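Brorwood Tenants' Association
Minutes of the October meeting, community room, 7:00 p.m.

Present: Yvette MacDonald (chair), Gijs De Graaf, Lungile Mabuza, Laurier Zacharias (minutes)
Apologies: Wajid Lodhi

1. Last minutes
Approved. Gijs asked that "the heating works" be changed to "the landlord says the heating works." Agreed.

2. Computer for the homework room
The room is still short one machine. Lungile would like it running before the school break. Yvette noted that the same was said of the last break.
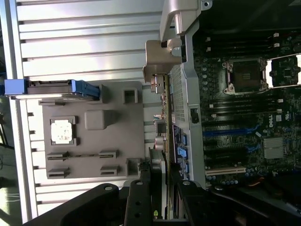
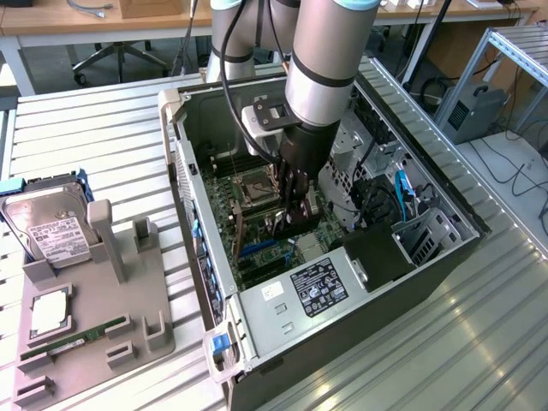

Item 2. Processor on its tray; open tower on the bench.

3. Laundry room charges
The landlord wants to replace the coin machines with a card system from Hikura. The letter promises "savings for residents." Gijs read it twice and could not find where the savings were. A card costs $20 up front, and the letter does not say if that comes back when a tenant moves out. Lungile thought cards might at least end the break-ins. Gijs said there had been one break-in, and the door was unlocked at the time.
Yvette to ask for the price per wash in writing. No support for the change until we have it.

4. Rear stairs
The contractor, Puto, has billed $926 for "inspection and making safe." Laurier walked the stairs before the meeting and found the same loose handrail on the second landing, now with tape on it. Yvette asked if tape counted as making safe. Laurier is not an engineer but doubts it. The bill is the landlord's to pay, though last year a bill like it came back to us in the service charge.
Laurier to send pictures of the handrail and ask what was inspected.

5. Tenant survey
159 forms went out and nearly 100 came back. The landlord's summary says most tenants are "satisfied or neutral." Gijs objected to those two being added together and wants the separate numbers. Lungile pointed out that the form had no box for "dissatisfied," only "other." Wajid sent a note saying he ticked "other" all the way down.
Gijs to request the full results. He does not expect to get them.

6. Courtyard lights
Two are out again by the bike rack. Reported in the spring, reported in the summer. Lungile will report them a third time and keep a copy.

7. Any other business
A company called Wi has left flyers offering free window checks. Yvette called the number and was asked for her bank details before anything was said about windows. She hung up. A warning will go on the notice board.

Gijs asked if the landlord's agent will come to the next meeting. Yvette has an email saying the agent "hopes to attend." Gijs asked for the word "hopes" to be minuted.

Closed 8:25 p.m.
L.Z.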